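Project diary: the Jumonska print residency

Sunday, February 14, 2021

The residency studio at Trolville was open for the whole of the day, and the second group of artists completed the proofing stage. The selection panel had asked for all trial prints to be submitted before the evening, and this was done with an hour to spare. The prints have been placed in the plan chest in the order in which they were received. They will stay there until the panel meets.

The residency was set up to bring new printed work into places where people wait: bus shelters, the ferry hall, the two health centres and the corridor of the Ghumman library. The organisation received 181 proposals in response to the open call. Of these, 42 went forward to the second reading. The remaining applicants have all been written to, and those who asked for comments on their work will receive them by post.

The morning was given over to paper. The stock supplied by the Jarell mill is heavier than the sheets used last year and takes the ink more slowly. Several artists found that their first impressions were too pale, and the pressure on the large press was adjusted twice. A lighter sheet remains available for those who prefer it. The panel has no view on which is used, provided that the whole of an edition is printed on the same stock.

After lunch there was a long discussion of the ferry hall. The wall facing the ticket windows is the largest of the sites and also the most difficult, as direct sun reaches it for part of the afternoon. Two artists asked whether their work could be moved to the library. The request was noted but could not be decided today. The harbour office has been asked once more for the measurements of the upper wall, its earlier drawing having left out the heating pipes.

The edition size was confirmed at 200 for each of the chosen prints. A small number will be kept for the archive and the rest divided between the sites and the public sale. It was suggested that 1,000 postcards be printed from one of the designs and left at the ticket windows free of charge. The cost is modest and the proposal was well received, although the choice of design may take longer to settle than the money.

The text for the wall labels was read aloud and shortened. Most of the labels now run to three or four lines. The artists' statements will be printed in full in the leaflet, in the artists' own words, with only the spelling corrected. One statement is still missing and has been requested again.

The exhibition is to open in May. The order of the sites has not been fixed, and the health centres may need to follow later if access for visitors remains restricted. The framer has offered to begin with the library works, which are the smallest, and the offer has been accepted.

Before the studio was locked the blankets were taken off the large press and hung up, and the ink order was written out for the coming week. Black and warm grey are both running low. The second tin of blue was found behind the drying rack and has been struck from the list.

Jumonska Print Residency, Trolville | Contact the residency office | © 2021 All rights reserved | Back to top 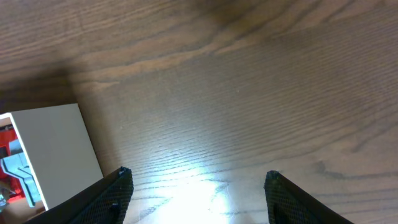

Wood grain on a tabletop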